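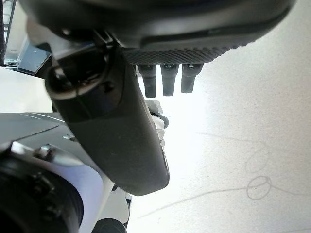 손목 카메라로 본 손. 왼쪽 위 검은 원통이 긴 손가락의 뿌리 관절.

4월, 오후. 주방 셀(Kohlhase) 손·손목 점검

점심 먹고 바로 시작했는데 생각보다 오래 걸렸다. 아침에 Ching-wen이 긴 손가락 뿌리 관절에 유격이 좀 생긴 것 같다고 해서 그것부터 잡았다. 손으로 살살 흔들어 보니 정말 아주 조금 논다. 고정 나사를 풀어 나사산을 닦고, 고정제를 얇게 다시 바른 다음 손가락 영점을 새로 잡았다. 엔코더 값은 1938에서 멈췄고, 몇 번을 폈다 접었다 해도 그 자리로 얌전히 돌아와 줘서 고마웠다. 작업 노트 42번 절차 그대로인데, 거기 적힌 순서 중에 영점을 잡기 전에 손가락을 끝까지 한 번 펴 주라는 줄은 꼭 지키시길. 나는 지난번에 그걸 빼먹고 한참 헤맸다.

다음은 케이블. 팔을 아래로 뻗을 때 손목 옆 고리가 너무 팽팽하면 커넥터가 당겨지고, 너무 길면 랙 철사에 걸린다. 그래서 양팔을 싱크대와 식기세척기 쪽으로 동시에 뻗은 자세로 세워 두고 여유 길이를 봤다.

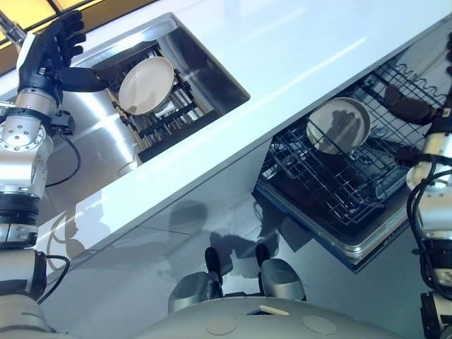
왼쪽은 그대로 두기로 했고, 오른쪽은 클립을 한 칸 위로 옮겼다. Fung-ping이 Emport 보호 튜브를 한 겹 더 씌우자고 하는데, 나는 손목을 돌릴 때 뻣뻣해질까 봐 조금 망설여진다. 일단 한쪽만 씌워 보고 일주일쯤 지켜보자고 얘기해 두었다. 튜브는 공구장 둘째 서랍에 있고, 남은 게 얼마 없으니 쓰시는 분은 Gonevis 주문서에 한 줄 적어 주세요.

그다음은 잡기 동작을 천천히 반복. 속도는 평소의 22퍼센트로 낮췄다. 접시 테두리가 매끈해서 엄지가 먼저 닿으면 살짝 밀리는 버릇이 있길래, 엄지를 조금 늦게 닫도록 Hidisitz 설정 파일을 고쳤다. 옛 파일도 지우지 않고 같은 폴더에 남겨 두었으니 이상하면 되돌리면 된다.

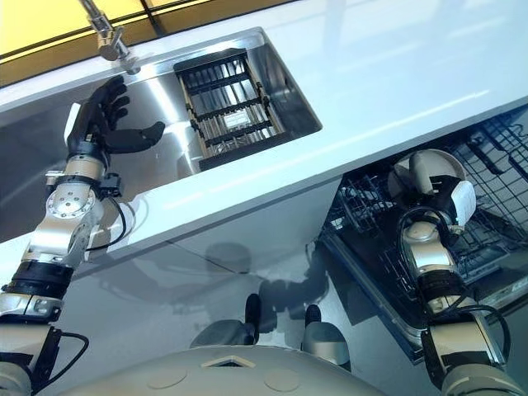
오른손이 랙 안의 둥근 흰 그릇을 잡은 자세. 왼손은 싱크대 테두리 바로 위.

남은 일: 어깨 쪽 케이블 곡선도 한번 봐야 하는데 오늘은 손을 못 댔다. 토크 렌치는 Ching-wen 책상에 돌려놓음. 내일 아침 첫 가동 때는 전원을 넣고 바로 움직이지 말고, 손가락 영점 값부터 확인한 뒤 이 아래에 적어 주세요.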